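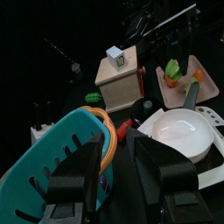

Teal basket with an orange rim and handle, in a toy kitchen.

The Hilell Fall Fair used to close the schools. Children got the afternoon off in September, the bank put a card in its door, and people walked down Marar Street to the grounds in their good shoes. The schools stay open now, and the fair runs into the evening to catch people after work.

The woman who ran the exhibit hall there until last year started as a teenager, carrying jars of pickles from the entry desk to the shelves. She stepped down after the last fair on the old grounds. This year's will be at Zurnar Park, on the far side of town. I talked with her in her kitchen in May, starting at ten in the morning, and she had the coffee made before I got there.

I asked her first what the fair was like when she was small.

"It was dusty," she said. "People talk about the smell of the food and the band playing, and there was a band, but what I remember is the dust. They ran a water truck along the main path in the morning, and by noon you couldn't tell."

Her father showed sheep. The family came in early with the trailer and she was left with an aunt in the exhibit hall, where it was cooler. The hall was a long building with a tin roof and doors at both ends. Vegetables were on the left as you came in, canning and baking on the right, and quilts were hung from the beams at the back. The layout stayed the same for as long as she worked there.

"We tried quilts at the front one year. Everybody stopped in the doorway to look at them and no one could get in. So they went back."

Her first paid job was at the entry desk. Each exhibitor filled out a card with a stub. The card was folded over so the judge could not see the name, and the stub went into a wooden box. She said the system worked well as long as nobody's handwriting was too well known.

"There was one lady who made her sevens with a line through them. She'd write the class number on the card and the judge would know right away. We started writing the class numbers ourselves after that."

The hall had its biggest year when she was in her thirties. It took 592 entries, and the shelves ran out before the squash was in. Some of it was shown on hay bales. She keeps the entry book from that year in a drawer with the others, and she got it out to check the number for me. The pages are ruled by hand. A few have rings on them from cups.

"That was the year the cannery was still open," she said. "Binadon Foods had a class of its own for people who worked there. It was tomatoes, any style. When the cannery shut, the class went, and a lot of those people moved away. You could see it in the book the next fall. Whole families weren't in it."

I asked if that was when the fair began to change. She thought it had been changing before then.

"When I was a girl the fair was where you bought things. You saw a stove there, or a pump. The dealers brought them out and set them up in a row and my father would stand and talk to the man for an hour. Then later you could see all that at the store, any day you liked. So the dealers stopped coming, and that was a big piece of the ground with nothing on it. They put rides there."

She has nothing against the rides. She said they paid for the roof on the exhibit hall twice. What she misses from the dealers' row is the free things, which were mostly paper: seed lists, calendars, yardsticks from the lumber yard, a paint stirrer. Children went up and down the row collecting them in a sack, and at the end of the day they laid it all out on the floor at home.

"I still have a yardstick. It's by the back door, and I use it to get things out from behind the dryer."

The horse racing was before her time as a worker, but she saw the last few years of it. It was harness racing, on a half-mile track, and the grandstand was full for it. Women wore hats. A special train had come from the city at one time, according to her grandmother, though the line was already used only for freight when she was born. The track was later used for tractor pulls, then for parking.

"My grandmother dressed for the races and for Easter. She had a navy blue hat for the races with a stiff brim. She wouldn't bet. She'd pick a horse and tell you which one, and if it won she was pleasant all through supper."

The judging is the part of the job she talked about longest. She never judged herself. Judges came from outside the county so they would not know anyone, and they were given lunch and gas money. Her task was to walk beside them with the book and write down what they said. A good judge, in her view, gave a reason along with every ribbon, and gave one to the entries that got nothing too.

"If you bring in a loaf of bread and it doesn't place, you want to know if it was the crust or what it was. Otherwise what did you come for? Some of them would just point. First, second, third, and on to the next table. I used to ask them to slow down, and I'd get a look."

There were complaints every year. One man protested the pumpkin class four years running. A pair of sisters entered the same grape jelly recipe under different names, and when one of them won, the other did not speak to her until Christmas. She would not tell me who they were, and said that both are still living and both still make the jelly.

Money came up often. The entry fees never covered the ribbons. First prize in most classes was 2 dollars when she started and the same when she left, and she argued for raising it several times. The one large prize was for best in hall, which was 170 dollars, put up by a hardware dealer and later by his sons.

"People said nobody does it for the money, so why raise it. Well, sugar isn't free. If you put up a dozen jars to get one good enough to bring in, you've spent more than two dollars before you leave the house."

Attendance on the last day at Marar Street was 3525 through the gate. She had expected fewer. It had rained in the morning, and the parade was held up on the bridge while somebody got a float started. Many of the people who came had not been in years. They walked around looking at the buildings and asked her whether the hall would be torn down.

It will be, as far as she knows. The town is putting in housing. The tin roof, the one the rides paid for, is already off, and she has been told the beams are sound and may go to a farm north of town. She has not been down to look.

I asked what she thought of Zurnar Park.

"It's flat and it drains. There's parking. The restrooms are better, and I would not argue with anyone about that, because the old ones were terrible. The exhibits are going to be in the gym building, with the lights they have in there. Tomatoes look gray under those lights. I told them so. They said they'd look into lamps."

Her replacement has moved the entry forms online, and the books will stop with the one she filled in last year. She helped write the class list for the fall before she handed it over. Several old classes were dropped, among them lard pie crust, which had drawn a single entry in each of the last few years, always from the same house. A class for hot sauce was added, and one for sourdough. She thinks the hot sauce will do well.

She plans to enter this year. Anyone working in the hall was barred from showing in it, so she has never had a card on the shelf under her own name. She would not say which classes. There were seed trays on the windowsill behind her, and she told me some of it was beans.

"I'll drive out there with my box and stand in line with everybody else. I don't have to do anything online, do I? They said there'd be a desk."

I told her I would find out. There will be a desk, open from seven in the morning on entry day, at the east door of the gym building.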